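Westbridge Shared Workshop - Build Help
Ticket 21: Plates slip or bind when the arm takes them out of the rack
Opened by: Uthai Chuensuk
Opened: Jun 5, 2018
Status: Open, partly fixed
Area: gripper, wrist camera, motion settings

Problem

The two-armed build in the kitchen corner is supposed to move plates between the dishwasher and the rack in the sink. Mugs are fine. Plates are not. One of two things goes wrong. Either the finger closes on the rim, the arm lifts, and the plate turns in the grip until it hangs crooked, or the plate catches on the rack during the lift and the arm stops on a force fault.

It did neither of these in May with the old fingertips. The new ones went on at the end of that month along with a new wrist cable, so there are two changes to untangle and I should have made them one at a time.

Setup

Controller is the Surnico board, firmware as it came. Motion scripts are mine, kept in the Olturstead folder on the workshop computer. Grip force limit is set to 200 in the config file (the board's own units, not newtons). Lift speed is on setting 5. Wrist cameras on both hands, one more up at the head.

What I checked first

Power supply under load: steady, no dips when the fingers close.
Finger travel: opens and closes fully by hand with the power off, no rough spots.
Zero position: was off by a little on the right hand. Reset it. No change to the slipping.
Fingertip screws: one was loose. Tightened. No change.

After that I went through the approach at the rack with the wrist camera view open. The plate stands upright with the rods to the left, and the finger comes down near the right-hand rim. From that camera it is hard to tell whether the tip is touching the dish or just over it, and my script has the same trouble. It waits for a contact reading before it closes, and the threshold was a number I had guessed. 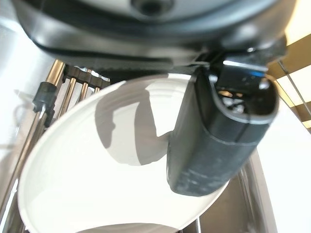
Gilani: Before you touch the force limit, log the contact reading with no plate at all. Run the same approach into open air and see what number you get. A new cable that pulls on the wrist can give you a reading that looks like contact, and then the finger closes early and only gets the edge of the rim. I had the same thing on a drawer opener and lost two evenings to grip force before I looked at the cable.

Uthai Chuensuk: Ran it into open air. The contact reading goes over my threshold well before the finger is where the plate would be. So it was closing early, at least some of the time. I loosened the cable, gave it more slack at the wrist joint and moved the tie further up the forearm. Open air reading is now flat until the last bit of travel.

Also raised the threshold. I did not write down the old value, sorry. The new one is in the config with a comment next to it.

Slipping is better after this. The catching on the rack is the same as before.

Second part: catching on the rack

The rods of the rack run at an angle as the wrist sees them, with small black clips on them, and there is a ladder-like section behind. My lift path was straight up from the grip point, then back toward the arm. Straight up works only if the hand comes in square. If the wrist is rolled over even slightly, the lower edge of the plate swings toward the rods as it rises, and a clip is enough to stop it.

I jogged the hand over the rods in small steps with the fault detection turned off and the speed right down, looking for the spot where there is the most room beside the finger.
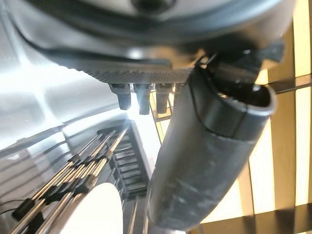
The best clearance is with the wrist rolled a little away from the clips, and the lift split into two moves. First move is short and follows the lean of the plate. Second move is straight up. I had been treating the plate as vertical in the script, and it does not stand vertical.

Changes made to the lift script:

1. Read the lean angle from a value in the config instead of assuming zero.
2. Short first move along that angle.
3. Pause, read force, stop if it is over the limit.
4. Straight up until clear of the rack.
5. Back toward the arm.

The lean angle is typed in by hand for now. I would like to get it from the head camera at some point, but that is a separate job and should get its own ticket.

With these changes the force fault stopped showing up on the left slot. On the right slot it still comes up now and then. I have not worked out what is different about it. It may be that the arm is reaching further and the wrist cannot hold the roll I ask for.

Third part: how the plate sits in the hand

I had been thinking of the grip as finger against rim only. On this gripper the plate can also end up against the underside of the housing, where the textured strip is, with the finger lying across the face. That looks like a firmer hold. The finger has something to push against and the plate should have less room to turn.

The trouble is that my script does not ask for it. It depends on how deep the hand goes before closing. Too shallow and only the tip has hold of the plate. Too deep and the housing pushes on the plate before the finger moves, which the board reports as contact, and then we are back to the first problem.
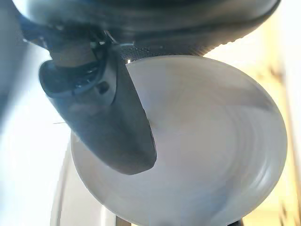 Does the force limit need to be that high if the plate is backed up by the housing? I would try going lower in steps and see where it starts to turn. With soft tips you can get away with a lot less than people expect, and these tips look like they mark easily. I'd also put the depth in the config as its own line, so it isn't buried in the approach move where the next person will never find it.

Uthai Chuensuk: Good point on the depth, done. It is now its own line, right under the contact threshold. I have not lowered the force yet. I want to change one thing per session from here on, after what happened with the tips and the cable.

The depth value only suits the plates we have in the corner now. They have a plain raised rim. Anything with a wide flat rim or a deep bowl will need its own value. If you bring in other dishes to try, please do not overwrite mine, copy the block and rename it.

Where to stand the base

One more thing came out of this. The base position matters more than I thought. Parked in front of the cabinet between the sink and the dishwasher, the robot has the rack on one side and the open door on the other. The left hand can work at the sink and the right hand can work at the dishwasher, but the lowered door takes up floor on the right and the cables on that arm come close to it. I put tape on the floor for the base so that it goes back to the same spot.

Start position for both arms is low, below the counter edge, hands in front of the cabinet. From there the head camera has a view of both plates in the rack. If you start with the arms up, they get between the camera and the sink and the plate finder gives up.

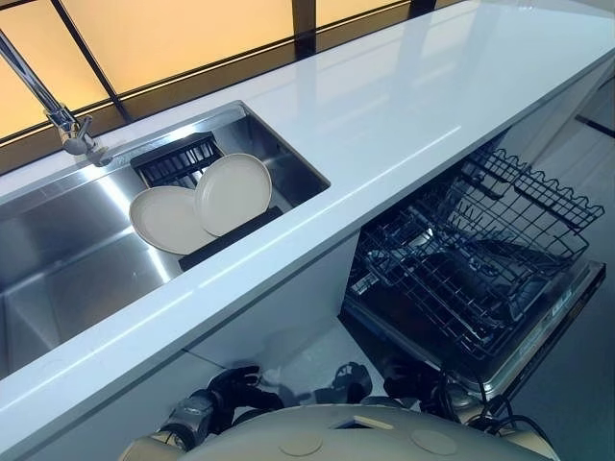 Gilani: I'd be careful with that start position. Coming from below the counter, the first move has to go out and then up, and if anyone edits the script and drops the "out" part the hand goes straight into the front edge from underneath. Put a waypoint in and mark it as required. The Surnico board lets you lock a waypoint, it's under the path menu, second page. And tie the cables on the right arm before you run with the door down.

Uthai Chuensuk: Waypoint added and locked. I found the menu. Cables still to do, I am out of the wide ties and the thin ones cut into the sleeve.

Still open

Right slot, occasional force fault on lift.
Force limit, try lower than 200.
Tie cables on right arm.
Lean angle from head camera (new ticket).
Put the old fingertips back on once, as a check, with the cable as it is now.

If you use the build before I get back to it, the working scripts are in the Olturstead folder with "lift2" in the name. The ones without it still have the straight lift. Leave the lift speed at 5 or lower and keep a hand near the stop button on the right slot.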